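A weekend with the wall painting at Clakthorpe

8 min read

I had meant to write this up as soon as I got home, and then the boiler went, and my sister came to stay, and somehow it's September and my notes have been sitting under the fruit bowl all this time with a ring from a mug on the front page. So forgive me if a few things come out in the wrong order.

Some of you will remember me going on about Clakthorpe church last winter, when I'd only seen it through a locked porch gate in the rain. Well, I've now been inside! Bianca Buzatu, who is looking after the cleaning of the wall painting on the north side of the nave, very kindly let a few of us come in on the Friday afternoon while she was working, and I ended up staying in the village for the whole weekend.

The painting is a St Christopher, which won't surprise anyone who likes old churches, because he so often turns up opposite the main door where travellers could catch sight of him on the way past. This one was limewashed over at some point, then partly uncovered by a vicar with more enthusiasm than patience (you can see the scrape marks along the saint's left arm), and then given a coat of wax that was meant to protect it and has been going steadily browner ever since. Bianca is taking the wax off. She works on a patch about the size of a playing card, then moves along to the next one, and I found it the most restful thing to watch — I could have sat there until they locked up.

What I hadn't expected was how much colour there is underneath. I'd always thought of these paintings as rust and cream and not a lot else, and there's plenty of both, but the river round the saint's feet has a soft grey-green in it, and there are fish. I counted 8 in the part she has cleaned. One of them has its mouth open and looks thoroughly put out. Further up there's a little hermit with a lantern outside his hut, and his face is so worn that I only found him when Bianca pointed with the end of her brush.

She trained under a Mr Nistor, and she talked about him a good deal, mostly about how he made all his students spend their first month only looking. They had to draw every crack. She still does it before she starts on a wall, and her drawings were pinned up along the back pew, joined with masking tape. I asked if I might buy one when the job is finished and she laughed at me, so I suppose that's a no.

The money side is the usual worry. The parish has been putting the fund together for years, with a coffee morning here and a concert there, and the Posonen Trust has promised to match whatever they raise. They still need more than 300 pounds for the lighting, and that sounds like nothing next to the rest of it, but it's a small village and everyone has already been asked twice. There's a tin by the font. If you're ever passing, do put something in it.

On the Saturday I walked over the fields to see the little chapel at Clasora House, which is open for 3 hours in the afternoon and not a minute longer. It has a painted ceiling with stars on it, very faded, and a damp patch in one corner that made me want to write to somebody. I had it all to myself apart from a wren. The walk back took me twice as long because I would keep stopping for blackberries, and I got in with purple fingers and a hole in my good socks.

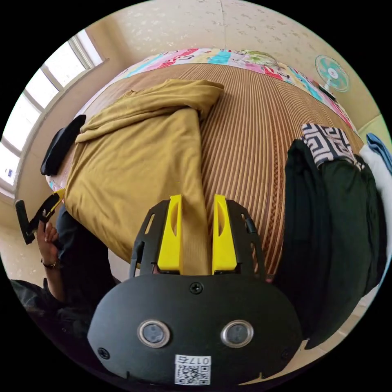

Photo: author's own

I was in bed by nine that night with my notes and a flask of tea, trying to write down everything Bianca had said about limewash before it slipped away. I got most of it. There was something about skimmed milk that I've put down with three question marks, so if anybody reading this knows what skimmed milk has to do with limewash, please do tell me in the comments.

Sunday I went to the morning service, as it seemed rude not to. They've shuffled the pews along to make room for the scaffold, so we all sat rather squashed together on the south side, looking across at St Christopher from the knees down. The organ is small and wheezy and I liked it very much. Afterwards a lady in the row behind told me she'd been christened in that church and married in it, and had never once known there were fish.

I'm hoping to go back in the spring, when the scaffold should have moved up to the head and shoulders. Bianca thinks there may be some lettering beside the Christ Child, under the thickest of the wax, and she has promised to send me a postcard if she finds any.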